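Lavberg Countertop Microwave, White

Item 930
In stock at Hakala and Cirnier

The Lavberg is a plain white microwave for people who heat leftovers, soften butter, cook the odd potato and don't want to learn a new menu to do it. We have carried it in the kitchen department for three years and it remains the one we suggest for rentals, break rooms and first apartments.

What it's good for

Reheating is where it does best. A dinner plate of rice and stew comes out evenly warm if you cover it and stir once halfway. Frozen vegetables do well in a covered bowl with a spoonful of water. Defrosting is slow on the low setting, so allow extra time for ground meat and break it up as the outside loosens.

It does not brown or crisp. If you want toast or pizza with a firm bottom, look at the Nurnus toaster ovens on the next page.

Placement

Set it on a flat, dry surface that can take the weight. Leave a hand's width of air at the back and on both sides, and more on top. The door is hinged on the left, so the right-hand end of a counter usually works better than a corner with a wall on the left. Measure with the door open before you order. Most of the returns we get on this model are from people who measured only the cabinet. 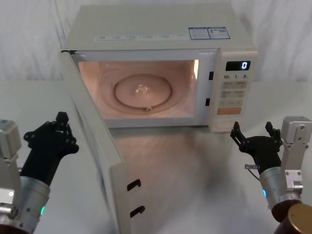

Lavberg in white, door open. Stickers are on the top panel, right side.

Cleaning

Wipe the inside with a damp cloth and a little dish soap after spills. For dried-on food, heat a cup of water with a slice of lemon for 3 minutes, leave the door shut a while longer, then wipe. Don't use steel wool or oven spray. The outside needs only a soft cloth.

Keep metal out of it, including foil, twist ties and plates with a gold rim. Never run it empty.

Delivery and returns

Delivery within the city is free. Outside the city we charge by distance, and the fee shows in your cart before you pay. Store pickup is usually ready the next working day.

Unused ovens can come back within 30 days with all packing. Used ovens are covered by the store warranty for one year against faults in parts and workmanship. Scratches, cracked glass trays and damage from metal are not covered. Bring your receipt or order number to either store.

Page updated Thu 26 January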